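Reusing cardboard boxes for outbound parcels – where do you draw the line?
Packing and Dispatch subforum
Page 1 of 1

tustow_bench
Thursday shift, so I have time to write this up properly.

We ship small mixed orders from a two-bench room. Household sundries, tissues, little plastic ornaments, stationery. Single parcels come out between 700 g and 2 kg. Inbound stock arrives in plain brown single-wall cartons and until last spring we flattened all of them for recycling. Now we reuse the better ones for outbound.

The current rule on our wall sheet:

Reject if any panel has a crease that runs across the flutes.
Reject if the box has been damp at any point, even if it has dried out.
Reject if the flaps have been torn off or the rim is ragged, unless it is kept as a bench tray.
Accept everything else, remove old labels, retape with 60 mm paper tape.

Boxes that fail on the rim stay on the bench for picking. They hold loose items well enough and we don't care what they look like.

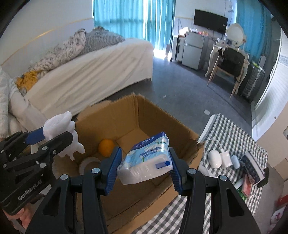 fluteside
Your crease rule is too loose. A crease along the flutes matters too if it sits within a hand's width of a vertical corner. Most of the stacking strength of a carton is in the corners, and the middle of each panel contributes very little. Once a corner has been folded flat and opened again you have lost part of that strength, and every carton you flatten for storage has had at least two corners treated that way.

So the question is whether you store them flat or erected. If flat, which corners were folded?

tustow_bench
Flat, always on the original fold. The factory ships them folded at those two corners, so I assumed a second pass on the same line does no extra harm.

fluteside
Less harm, but some. The score line was made to bend a limited number of times. Look at the inside liner on the corner after the third or fourth cycle and you will see it start to split. Once the inside liner splits I stop using it for anything that will be stacked.

Edivaldo Andrade
I think both of you are solving the wrong problem. For parcels under 2 kg the compression strength of a used single-wall box is far above what it needs, provided there isn't a heavy carton on top of it in the van. What damages our goods is movement inside the box. We use whatever carton comes to hand and spend the effort on fit.

Our procedure at Camargo is simple. Pick the box so there is a gap of two fingers on each side. Soft goods go at the bottom and along the walls, rigid goods in the middle. Fill the voids until nothing shifts when the closed box is tipped end to end. We went through 18 returned parcels in November and every breakage was in a box that rattled. The age of the carton made no difference that I could see.

fluteside
That is a small sample and you don't know what those parcels had on top of them. You can't choose what the carrier loads above yours. I agree about fit. I don't agree that you can ignore the carton.

Edivaldo Andrade
Fair on the sample. I would still change the fill before the box.

lurkatano
Question on the tape. Why 60 mm paper? We tried gummed paper on reused cartons and it failed wherever the old plastic tape had pulled the top liner off. It stuck fine to intact liner and came away from the torn patches.

tustow_bench
Same experience. We don't pull the old tape. We slit it along the seam and leave both halves on, then run the new tape over the join so it reaches past the old strip on each side. With 60 mm you get enough overlap onto clean board. Narrower tape sits mostly on the old plastic and lifts in the cold.

lurkatano
That would explain it. Ours is 48 mm. I'll order a roll of the wider and report back.

emex_nights
We banned reuse for anything a customer opens. Two reasons, one technical and one not. The technical one is barcodes. Scanners in the sort hubs will read any label they find, and we had parcels routed on the old inbound label because somebody had crossed it out with a marker and left the bars readable. The other is that customers complain. They see a shabby carton and assume the contents are secondhand.

tustow_bench
Barcodes we cover with a blank label, full face. Marker is useless, agreed.

On complaints I can only say that ours dropped after we added one printed line to the packing slip saying the carton has been used before. Before that we had a few.

Going back to Edivaldo's point on fit, I'm less sure about using soft goods along the walls. Tissue packs and similar are sold items. If they act as padding they arrive crushed, and then you have a return on the soft goods in place of the ornament. What we do is wrap the rigid piece on its own with two turns of kraft paper and keep it off the walls with crumpled paper, then lay the soft goods flat on top. Ornaments with ears, limbs or other parts that stick out get an extra turn at those points, and we put the flattest face down. 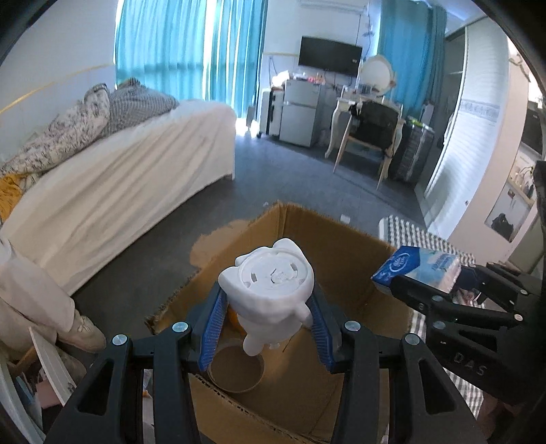 The weak spot with this method is the top. If the soft goods don't fill the height, the flaps can be pushed in, and on a reused box they are already softer than the rest. I cut the carton down at the corners and rescore it to the right height when the gap is more than a few centimeters. It adds time, but a box filled to the flaps takes a load much better than one with air under the lid.

fluteside
Cutting down is good practice. Use a proper scoring wheel, though. A blunt knife on the outer liner gives you a fold that cracks.

Edivaldo Andrade
I'll concede the tissue packs. We mostly ship textiles as the soft part, and they don't mind being squeezed. For anything in thin film I would do it your way.

emex_nights
Has anyone costed the labor? Inspecting, slitting, relabeling and cutting down must take longer than picking a new carton off a pallet.

tustow_bench
It does. For us the new cartons cost more than the extra minutes, but we're a small shop and the bench is quiet in the afternoons. On a busy line I doubt it would pay.

lurkatano
We only reuse on slow days for that reason. When there's a backlog the old cartons go straight to the baler.

fluteside
One more for the wall sheet: check the bottom seam from the inside, with the box erected. The manufacturer's glued joint is the first thing to let go on older stock and you won't see it from the outside.

tustow_bench
Added, thanks. I'm also changing the crease rule to include anything near a corner.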